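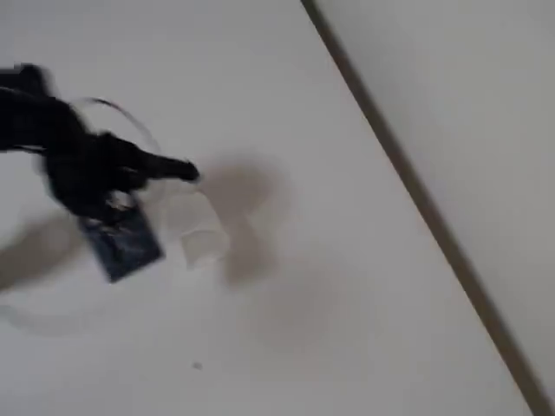

Blood test for early kidney trouble goes on sale before the full results are out

A blood test said to spot kidney disease years before the usual checks do will be offered privately from March, although the study behind it has not yet been published in full and has been through no outside review.

The test, sold under the name Rakine, comes from Gasetti, a diagnostics firm based in Oreldale. It measures a handful of proteins in a small sample and turns them into a single score between 0 and 100. Anyone scoring above 61 is told to see their GP. The company says the score "gives people back the time that kidney disease takes from them", a large claim for a number whose working out has so far been kept private.

What has been released is a four-page summary and a set of slides. According to the summary, the test picked out 80 per cent of the people in the study who went on to show signs of reduced kidney function. That is the figure in the press release, on the website and in the heading of the slides. The number of healthy people who were wrongly flagged appears nowhere in the first two of those, and in the slides it is folded into a chart with no scale on one side.

It matters a good deal. Early kidney disease is common in older people, and much of it moves slowly or never causes trouble. A test that sends large numbers of well people to their doctor with a worrying score can easily do more to fill waiting rooms than to prevent dialysis. How Rakine would fare on that count cannot be worked out from anything Gasetti has put out.

There is also the question of who was studied. The summary says patients were followed for 7 years, which sounds thorough, but it also says that blood was taken from people already attending hospital clinics, many of them with diabetes or high blood pressure. Those are people whose doctors would be checking their kidneys anyway. The customers Gasetti is now hoping to reach are healthy adults who are curious and can pay. A test tuned on one group often performs worse in another, and the summary has nothing to say about this beyond a line promising "further work in wider populations".

Callum Lightfoot, a retired kidney specialist who read the summary at our request, was not impressed.

"It may turn out to be a decent test," he said. "I can't tell you it isn't. But I couldn't tell you it is, either, and I'd want to be able to before I charged anyone for it. The cut-off of 61 is a very exact sort of number. Was it chosen before they looked at the results or after? If it was after, that 80 per cent is going to shrink."

We put that question to the company. A spokeswoman replied that the threshold had been "set using established statistical methods" and that the details would be in the paper. She would not say which journal had the paper, or whether it had been sent to one yet. 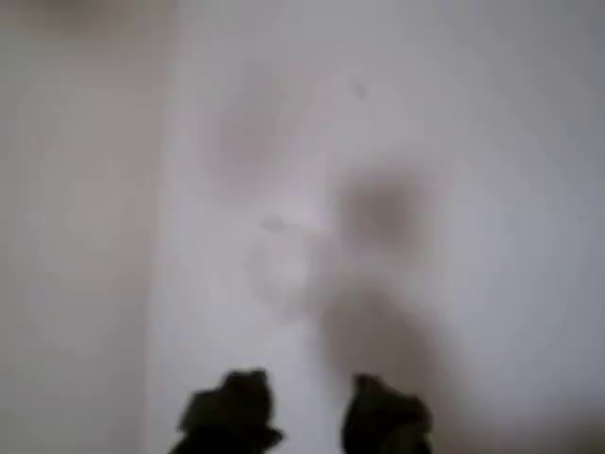 Gasetti says full results will follow the launch.

Lightfoot's other complaint is about the comparison. Doctors already use a cheap blood test for creatinine and a urine test for protein, and together the two do a fair job. The Gasetti summary sets Rakine against the creatinine test alone. Leaving out the urine test makes the gap look wider than it might be, since the urine result is often the first to change.

"If you race a new car against an old one, you don't take a wheel off the old one," he said.

The spokeswoman said the urine test had been left out because "it was not available for all participants". Asked whether it had been available for most of them, she said she would check. We had heard nothing more by the time of writing.

Some of the underlying science is sound enough. Two of the proteins in the Rakine panel have been linked to kidney damage in earlier work by other groups, and there is a real need for something better than creatinine, which can look normal until a good part of kidney function has gone. The laboratory side of the study was run by Parsons, a contract testing company, and the summary reports that repeat samples gave closely matching scores. That is good to know, though it shows only that the test gives the same answer twice. It does not show that the answer is right.

Nor is it clear what people are supposed to do with a high score. Treatment for early kidney disease mostly means controlling blood pressure and blood sugar, stopping smoking and being careful with certain painkillers. Most of that would be sensible advice for someone scoring 20. The summary gives no evidence that people told their score went on to do any of it, or that their kidneys were in better shape afterwards.

Gasetti has not announced a price. It says it is talking to several chains of private clinics, and that it hopes the test will be considered for wider use "in due course". Before that can happen, somebody outside the company will have to see the data.

Anyone worried about their kidneys, particularly people with diabetes, high blood pressure or a family history of kidney disease, can ask their GP for the existing blood and urine tests.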